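Quick one before the kettle boils. Rewrote our house rules for the hand-held grippers in January and cut them from 9 pages to 3. Should of done it ages ago.

What stayed — fingers start open and in view. Read the number on the label into the log before anything moves. Both grippers up before you touch the cloth, no bare-hand fixes halfway. If you fumble it, keep going and mark it. Don't restart.

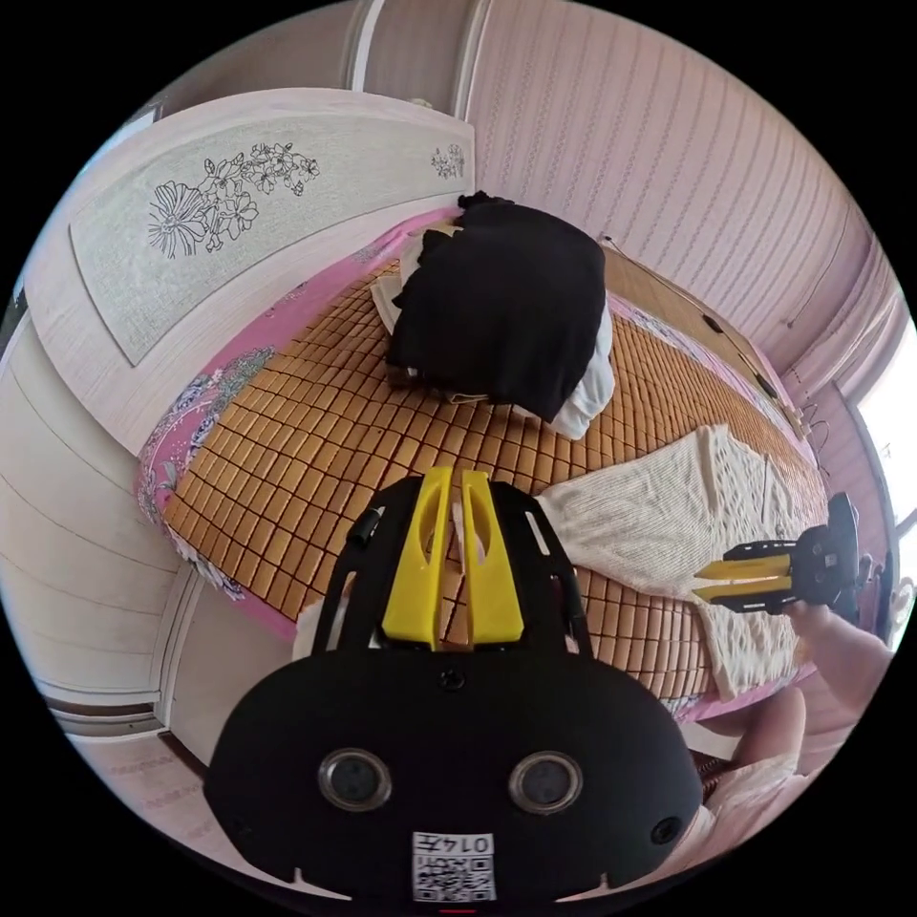 A reader wrote in to ask why fumbles get kept at all, when Emico bins theirs the same day. Fair question. We binned 137 last year and I regret most of them. A slip and a recovery is still folding.

Blankets are the worst for it, anything knitted snags. Rule for that is still a draft, teh Dalirby lot want it stricter than I do. More when I've slept.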